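Tosh two-finger gripper: notes from the Jadelen open day

Jadelen opened its Pasley workshop to visitors in October, and the Tosh gripper was on the bench for most of the afternoon. I was able to watch it for 43 minutes and handle a spare pair of fingers afterwards.

The fingers are ribbed plastic and are meant to give slightly on contact. Jaw opening is quoted as 86 mm, enough for most drinks bottles. A wrist camera comes as standard, and its view was shown on a monitor beside the arm.
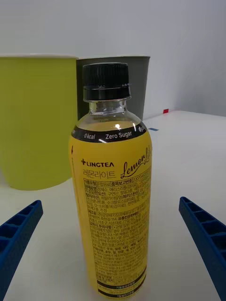
Wrist camera view with the fingers open on either side of a bottle of LINGTEA Lemon Lite.

Round objects were handled well. Of 76 attempts logged on the day's sheet, most were bottles and cups, and the failures I saw were all at the approach – a finger touched the object early and pushed it out of line. Closing speed is modest. The Etus control software is plain but clear, although changing the grip force means going back two menus each time.

Spare fingers clip on without tools. Jadelen rates a pair at 2000 cycles, a low figure for daily use, and would not give me a price for replacements.

Good for teaching and light bench work. I would want a longer trial before putting it on a line.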